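### 4.2 Garment Folding with the Stetska Kit

The second part of the evaluation concerned deformable objects. The Stetska bimanual kit is sold as a complete package of two arms, two-finger grippers, a head camera and the Brendach control software, and its supplier lists household laundry among the intended uses. Rigid-object results were given in Section 4.1. Folding was treated separately, as the kit is delivered with a trained folding policy that buyers are expected to run without further tuning.

Each trial began with one long-sleeved shirt laid flat on a covered table. The policy was required to bring the sleeves inward, form a long rectangle, and then fold that rectangle to its final size. An operator started the trial and could stop it at any time, but was not permitted to touch the garment. A trial was scored as complete if the finished shirt could be lifted by hand and placed on a shelf without coming open. Scoring was carried out by Līga Šimkus and Tõnu Koppel, who worked independently and compared their sheets afterward. The stage between the sleeve fold and the final fold is shown in Figure 3. 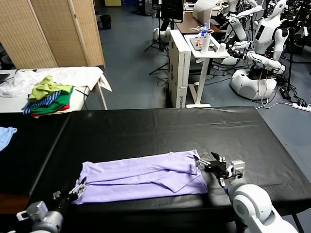
**Figure 3.** Lavender shirt folded partway, with the sleeves tucked across the middle. The left gripper touches the fabric and the right gripper is held above the opposite end. *Photo: Inese Zariņš, Owino Laboratory.*

Of 74 trials, 63 were scored as complete. Seven of the remaining trials ended during the sleeve fold, when one gripper closed on a single layer of cloth and pulled it out of line. The others reached the rectangle stage but failed on the last fold. The supplier's manual describes a recovery routine for both cases. In our trials the routine was called correctly but often restarted from the wrong corner, and the operator had to end the run.

Shirts with stiff collars were harder for the policy than those with soft ones. The collar kept the upper part of the garment raised, and the software sometimes read this raised area as a sleeve that had not yet been folded. Merike Vasiliauskas repeated 18 of the trials with the optional Nokis fingertip set, which has a thinner edge. The thinner tips slid under the cloth more easily, although they did not change how the software handled collars.

Setup was judged acceptable for a laboratory buyer. The calibration steps are clearly written, and the arms held their calibration through the full series. The license terms are less convenient: the folding policy may be run but not retrained unless a separate agreement is signed. Buyers who expect to work with towels, bedding or children's clothing should confirm with the supplier which garment types are covered before ordering.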